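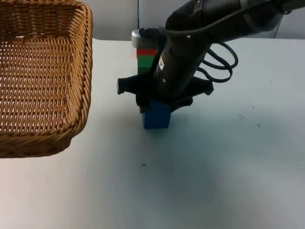 Wukico pick-and-place kit: does the wrist camera need recalibrating for a basket?

Posted 23/07/2024 in Small Arms and Grippers

I am considering the Wukico kit from Watkins for a block sorting bench. The task is to pick colored blocks off a white table and drop them into a woven basket. The listing says the kit ships calibrated for the flat tray. Does the calibration carry over to a basket with a raised rim, or do I have to redo it? Also, is the Cukcombe software license worth the extra 68 dollars?

3 answers

Answer 1 (accepted)

The camera calibration carries over. It relates the camera to the wrist and knows nothing about the container. What you do have to change is the drop height, and the container outline if yours sits at an angle to the table edge.

Set the drop height from the top of the rim, measured with the block already in the grip. The block hangs below the fingertips, so a height that clears the empty gripper will still catch the rim with a tall block. I use 39 mm of clearance.

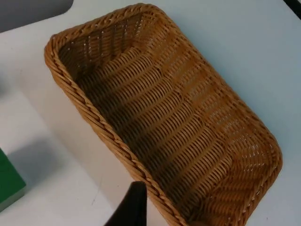

Wrist camera view: basket at an angle, one finger at the bottom, green block at left.

Draw the outline by hand on a view like this one. Auto-detect looks for straight edges and does poorly on a braided rim. Trace the inside of the rim – the outside puts your drop points too close to the edge. Save it under a new name, as a firmware update overwrites the default.

The license adds the outline editor and run logs. Without it you type corner coordinates into a text file. I paid for it and would again, mostly for the logs. My last long run was 343 picks with 3 drops outside the container, and the logs showed all of them came from the same corner point.

Answer 2

Mine came from Kinderbridge in May, same kit, different box. Manual is bad. Page on containers only covers the tray.

Answer 3

Skip the license if your basket never moves. Tape down the corners and enter the coordinates once. Check the cable loops at the wrist too, they can snag when the arm rotates.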